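Chapter 6
Where the Examples Come From

By now you've built a small policy network, fed it the practice data from Chapter 5, and watched the loss go down. I hope that felt good. I also hope you wondered who made the practice data, because this chapter is about being that person.

I came to robotics from the software side, and for a long time I thought of demonstrations as a file. You download it, you unzip it, you check the shapes of the arrays. Then I joined a project that needed 603 pick-and-place episodes, and the file was me. I sat in a chair and moved objects between a table and a box until my shoulders hurt (more about chairs in Section 6.4, and I'm serious about chairs).

So let's start with the plainest question. What does one example have in it? For the tasks in this book, an episode is a stretch of time in which the arm does one thing from beginning to end. At every time step we save what the cameras show, where the joints are, and what command was sent. We use two kinds of camera view: one that looks at the whole table, and one that travels with the hand.

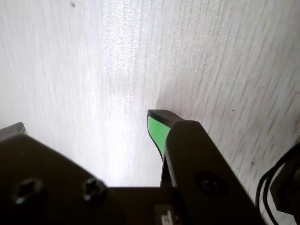
Figure 6.1. View from the hand with nothing between the fingers.

The first time I looked at hand views I was a little disappointed. So much tabletop! So much glare! I wanted to throw half of it away. Please don't do that. A learner has to know what "not holding anything" looks like, and it has to know it under the same lights it will be working under later. If you trim every episode down to the exciting second when the fingers close, you end up with a policy that is great at closing its fingers and has no idea how to get there. I know because I did it, on a set of 104 episodes, and I had to record most of them again.

The table view gives you what the hand can't see. Where is the box? Which things are already in it, and which ones are still waiting? For the running task in this chapter, we keep the set of objects small: colored blocks, a printed carton, a little bottle. They go into an open box, and they come in different combinations and starting positions. 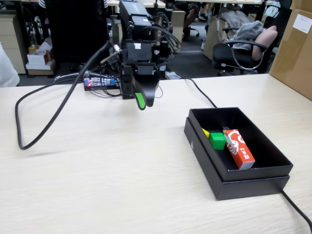

Here's my basic routine, which I learned from Seon-mi Um when we both worked on the Jesov sorting study. Set the objects out. Bring the arm to its start pose. Start recording, do the task at a steady pace, stop recording, and write one line in the log before you touch anything. She was strict about that one line. I thought it was fussy until I had 40 episodes with no notes and couldn't remember which ones had the fumbled grasp in them.

What goes in the line? The task, the starting layout, whether you'd keep the episode, and anything odd. "Bottle rolled" is a fine note. So is "I sneezed."

Now, variety. People hear that word and start hauling in new objects from all over the building, and I get it, it's fun. But most of the variety you need early on is much duller than that. Turn the carton. Put the block closer to you. Swap what's in the box and what's out of it. If the green block always starts in the same place, your network can do quite well by memorizing a place and ignoring the color green completely, and you won't find out until you move the block.

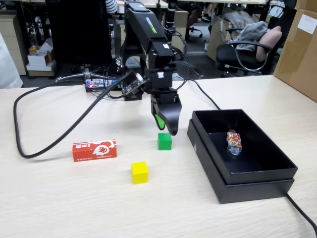 Gun-woo Hong, who taught the lab section of this course with me one September, had students draw their layouts on paper before recording. Each pair made 25 sketches, shuffled them, and worked through the stack. It sounds like kindergarten, and it beat every other method we tried. Left to ourselves, we humans are terrible at being random. We put things where our hands like to put them.

A word about mistakes. You'll miss a grasp, or bump something, or come in at a silly angle. My rule is that if you recover smoothly and finish the task, keep it and mark it. Those recoveries are worth a lot, and we'll come back to them in Chapter 8. If you froze for a while trying to remember what you were doing, throw it out. Otherwise the network learns to freeze too (mine did, very faithfully).

And look at your recordings early! Play back the first few, all the camera views, before you record any more. Check that the views line up in time. Check that you can follow the task from the pictures alone. If you can't tell what the hand should do next, the learner probably can't either.
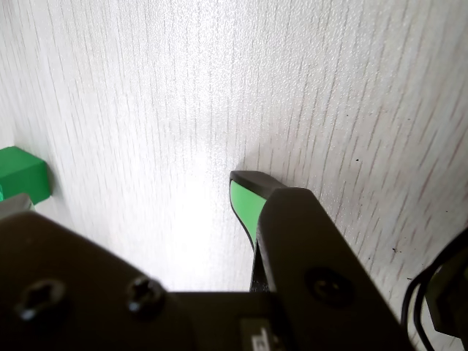

Robot Learning Teaching Group, Brestelora

The rest of the chapter goes like this. Section 6.1 covers setting up the workspace and getting the cameras to agree about time. Section 6.2 is about ways of moving the arm yourself, and why your first sessions will feel clumsy. Section 6.3 deals with layouts, logs, and file names. Section 6.4 is chairs, breaks, and lighting. Section 6.5 walks you through cleaning a small set and splitting it for training.

You'll need the recording script from the end of Chapter 4 and a notebook made of real paper. Before going on, pick a task you can finish with your own hand in a few seconds, and write down how you'd know it was done.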